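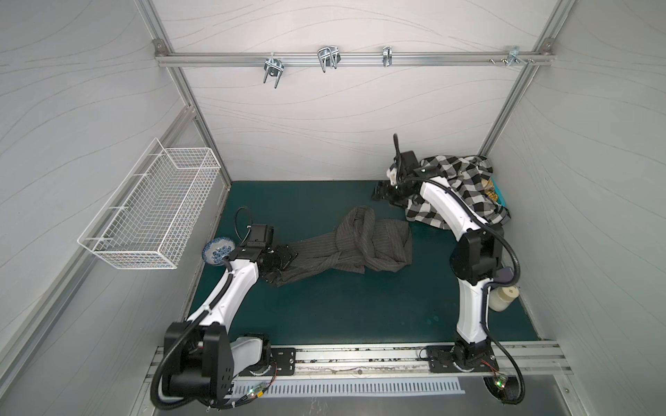

双臂工作单元在整理衣物时发生的织物缠绕，是本中心记录最多的一类停机故障。其表现通常为：一侧夹爪持续加力，衣物另一端被压住、绞紧或绕入连杆下方，关节电流上升，控制器转入保护停机。缠绕初期不易辨认。左臂夹爪将灰色细条纹衣物的一端压在台面上，衣身拧成长条横在台面中部，右端已经聚成一团，遇到这种形态时，操作人员即应暂停任务，按本页步骤检查，不应等待控制器报警。右后角若另有格纹衬衫一类的织物堆在右臂上连杆下方，应一并列入检查范围。

本页供Gestham操作中心的值班人员、实习人员及外来协作人员使用，规定织物缠绕停机后的现场处置、松解、检查、复位及记录方法。单元调度软件为Stinon，夹爪及腕部备件按Rostami备件目录领用。本页内容自2020年12月起执行，此前张贴于单元侧面的单页说明同时作废。

适用范围

一、衣物、毛巾、布袋等柔性物品缠绕、夹压或拉紧造成的保护停机。
二、未触发停机，但操作人员发现衣物已呈绳状、打结或被两侧夹爪同时牵拉的情况。
三、腕部相机线缆或连杆外侧线管被织物勾挂的情况。

夹爪撞击刚性物体、关节制动失效、控制板冒烟或有焦味，不适用本页。遇此类情况，应按下急停按钮，切断单元总电源，通知设备负责人Hélder Brandão，并在负责人到场前保持现场原状。

人员与权限

处置工作须由两人完成。一人为操作人，负责松解和检查；一人为监护人，站在急停按钮旁，全程不得离开，也不得兼做记录以外的工作。未取得单元操作资格的人员可以在黄线外观看，不得伸手进入单元，不得触碰示教器。

每班的操作人与监护人由值班长在交接时指定。培训与资格登记由Adesuwa Abubakar负责，控制参数的修改权限仅授予Chia-hao Hsiao。值班人员不得为通过复位而自行调高电流限值或关闭碰撞检测。

准备物品

钝头镊子一把，用于挑出夹指间的线头。
圆头布剪一把，仅在第五步规定的情形下使用。
无绒擦拭布若干。
手电筒一支。
停用挂牌一块，附挂锁。
故障记录表一份。

操作人应摘除戒指、手表及挂绳，袖口收紧，长发束起。不得佩戴棉纱手套，可使用贴手的丁腈手套。

第一步　停止运动

在Stinon界面点击“暂停任务”，确认两臂均已停止。如一侧手臂仍在动作，或衣物仍在收紧，应直接按下急停按钮。

停止后不要点击“继续”。以往有数次线管损伤，起因都是操作人员见画面上手臂已停，以为故障自行消失，点击继续后手臂沿原轨迹回撤，把已经绕紧的衣物一并拖走。

第二步　留存现场信息

在触碰任何物品之前，先由监护人从固定机位保存一张当前画面，再由操作人填写以下内容：

两侧夹爪各自的位置和开合情况；
衣物与夹爪、连杆、线管的接触部位；
台面其他物品的状态，例如瓷碗是否侧倒、收纳筐是否被织物盖住；
Stinon显示的报警代码及报警时间；
任务名称和当时执行到的步骤。

报警代码应逐位抄录。与本页有关的代码为3,249，含义为夹爪持续负载超限。如显示其他代码，应先查代码表，确认属于本页适用范围后再继续。

台面物品的状态应如实填写，不作推断。碗侧倒时填“碗侧倒”，不填“碗被左臂碰倒”，除非操作人亲眼看到碰倒的过程或录像能够证实。

第三步　切断驱动并挂牌

按下急停按钮，将驱动电源开关转至断开位置，挂牌上锁，钥匙由操作人随身保管。

断开后等待20秒，再进入单元。等待期间，监护人应观察两臂有无下沉。手臂上抬、肘部较高时，断电后可能缓慢下落，操作人不得把头部或前臂置于上连杆及腕部下方。如发现下沉，应使用支撑架托住上连杆，再进行后续操作。

底座附近控制板上的指示灯仍然发光时，不得据此判断驱动是否已经断开。指示灯颜色也不作为判断依据。是否断开，以驱动电源开关位置和示教器上的驱动状态为准，两者须同时核对。

第四步　清空通道

先移走与缠绕无关的物品，再处理缠绕的衣物。顺序由近及远，易碎物品优先。

瓷碗、带盖小罐等应双手取出，放到单元外的托盘内，不得临时搁在铝型材边缘或前沿导轨上。碗内盛有珠粒类小件时，应先连碗取出，再清点台面有无散落。散落的小件可能滚入前沿导轨槽或下方通风槽，应使用手电筒检查，用镊子或吸尘器取出，不得用压缩空气吹扫。

后壁横杆上的金属挂钩也应检查。钩端如勾住衣物或相机线缆，先将其脱开，再动衣物。左壁网篮为空时，仍应查看网格间有无挂住的线头。

第五步　松解衣物

松解时遵循先松末端、后松夹口的次序。具体方法如下：

（一）找出衣物未被夹住的一端。衣身拧成长条时，从结团一侧开始，用手将织物逐层摊开，退去扭转。

（二）检查衣物是否压在手臂下面。如有织物垫在上连杆或肘部下方，由操作人托住连杆，将织物平行于台面抽出。抽不动时停止，改从另一侧尝试，不得猛拉。

（三）检查线管。腕部相机线缆呈环状伸出，连杆外侧的黑色线管也有较大弯曲，衣领、袖口和腰带容易套入。取出时应移动织物，不得移动线缆。

（四）最后处理夹口。夹爪断电后如仍夹紧，使用夹爪侧面的手动释放旋钮，每次转动半圈，边转边观察。夹指松开后，用一只手托住衣物，将其从夹口正前方取出。

（五）夹指缝隙内的纤维用钝头镊子取净。

经上述方法仍无法取出的，操作人应暂停，由值班长到场判断是否剪断衣物。剪断须经值班长同意，剪口距线缆和夹指垫不得过近，剪刀尖端始终朝向操作人能够看清的一侧。带有金属纽扣或拉链的部位不得剪，应绕开。

人工松解最多尝试3次。第3次仍未成功的，保持挂牌状态，转设备负责人处理。

第六步　检查设备

衣物取出后，操作人按下列项目逐项检查，监护人复述并勾选。

夹指垫：有无撕裂、翘边、位移，表面有无嵌入纤维。垫片翘边的，不得用胶带临时固定，应按Rostami目录更换。

腕部：用手轻晃夹爪，不应有可感知的松动。相机支架螺钉应无松脱，镜头表面应无指印和绒毛。

线缆：自腕部沿连杆查至底座，重点查看线夹边缘和肘部弯曲处。外皮有压痕但未破的，在记录表上注明位置，可继续使用；外皮破损的，停用该臂。

底座：安装板与前沿铝轨之间应无位移。核对底座刻度是否仍对准上次标定时的读数。读数有变化的，不得自行扳回，应登记后通知Chia-hao Hsiao重新标定。

导轨与通风槽：清除槽内碎屑，检查通风口有无被织物覆盖。

台面：查看有无新增划痕或垫面鼓起。原有浅色磨痕已列入单元档案，不必重复登记。

第七步　恢复物品摆放

检查合格后，将物品放回单元。衣物应先抖开、对折，再放入，不得以绳状或团状直接放在两臂之间。口袋内不得留有物品。

恢复摆放的基本要求是：待处理衣物集中在收纳筐及其上方，两侧夹爪均与衣物保持可见间隔，易碎物品离开手臂下落路径。可参照的布置为：深炭灰色细条纹衣物堆放在右后角的青色筐内，部分搭过筐沿；左夹爪悬于台面中后部上方；右夹爪位于筐的右侧；盛有蓝色小圆粒的花纹瓷碗放在左后方。此类布置仍有两处需要留意。其一，衣物越过筐沿下垂的部分应收短，以免手臂移动时带动筐体。其二，瓷碗靠近左臂上连杆时，应在低速试运行前再次确认间距，间距不足的，将碗移开后重新登记位置。

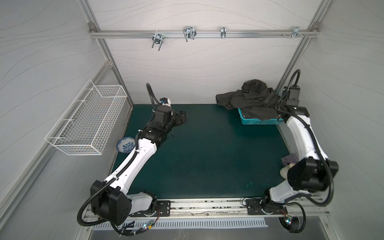

第八步　低速复位与试运行

操作人退出单元，清点工具，取下挂锁和停用牌。清点不齐的，不得上电。

上电后按以下顺序操作：

1. 监护人确认手已放在急停按钮旁，并口头答复“可以上电”。
2. 操作人接通驱动电源，松开急停，在Stinon中清除报警。
3. 将速度限制设为11%。
4. 先移动未参与缠绕的一侧手臂，使其退至待机位。两侧均参与缠绕的，先移动腕部位置较高的一侧。
5. 再移动另一侧手臂。两臂不得同时移动。
6. 两臂到达待机位后，各做一次空夹动作，观察夹指是否平行闭合，听有无异响。
7. 载入Humberg测试任务，用测试布完成一次拾取和放下。

上述任一步出现报警，立即停止，重新执行第三步。同一报警在试运行中再次出现的，单元当班停用。

测试任务通过后，方可恢复原任务。原任务应从头开始，不得从中断处续接。恢复后的首个循环由操作人和监护人共同观察至结束，之后再将速度调回规定值。

第九步　填写记录

故障记录表应在当班结束前提交。表内“原因”一栏分为已证实原因和推测原因，分别填写。填写已证实原因时，应注明依据，可以是录像时间段、日志行号或检查所见。仅凭停机后的一张画面，只能说明停机时的状态，不能说明缠绕从何时开始，也不能说明哪一侧手臂先动作。

记录由Ifor Trevor汇总存档。退回补填的记录，原填写人应在下一个班次内完成。

案例：误把牵拉当作展开

12月的一次夜班中，左臂按任务要求夹住衣物一端，右臂应夹住另一端并向后展开。右臂夹取时夹到的是旁边另一件衬衫的下摆，任务程序未能识别，仍按展开动作执行。两件衣物互相缠住，左夹爪的负载逐渐升高，触发3,249代码。

当班操作人Natália Patrício发现后按下急停，松解过程顺利，线缆未受损。事后复查时发现，现场信息的留存做得不完整：值班人员在保存画面之前已将小罐和瓷碗取出，致使无法判断台面物品与手臂的原有间距，该部分最终按“无法确认”结案。

由该次事件提出的改进要求有两项，已写入本页。第二步中“在触碰任何物品之前保存画面”由建议改为强制。任务程序也作了调整，单元内同时放入两件以上衣物时，须在展开前增加一次夹取确认，由腕部相机图像判定夹住的织物与目标织物一致，不一致则松开并退回。

常见错误

复位前未将衣物取净。细小布条留在夹指间，闭合时夹指受力不均，随后出现的报警往往被误认为新的故障。

用手推动手臂以腾出空间。断电状态下强行推动关节会影响零位，需要移动手臂时，应重新上电并以低速点动完成，操作人此时须在单元外。

将筐、碗紧靠侧壁摆放。肘部外壳会遮挡右侧壁附近的小件物品，固定机位看不到其全貌。放置小件前，应从另一角度核对，并在物品清单上注明“可能遮挡”。

监护人中途接听电话或协助取物。发生此类情况，操作人应立即退出单元，待监护人回位后再继续。

上报与联系

下列情况须在停机后立即口头上报值班长，并于当班补交书面记录：人员手部被夹或擦伤，无论轻重；线缆外皮破损；急停按下后手臂仍有动作；同一单元在一个班次内再次发生织物缠绕。

急停按下后手臂仍有动作的，值班长应下令切断总电源，封闭单元，并通知Hélder Brandão。封闭期间不得以取回衣物或其他物品为由打开单元。解除封闭须由设备负责人签字，签字页附于故障记录表之后。

对本页内容有修改意见的，填写规程修改申请，交Adesuwa Abubakar登记。修改批准前，仍按现行步骤执行。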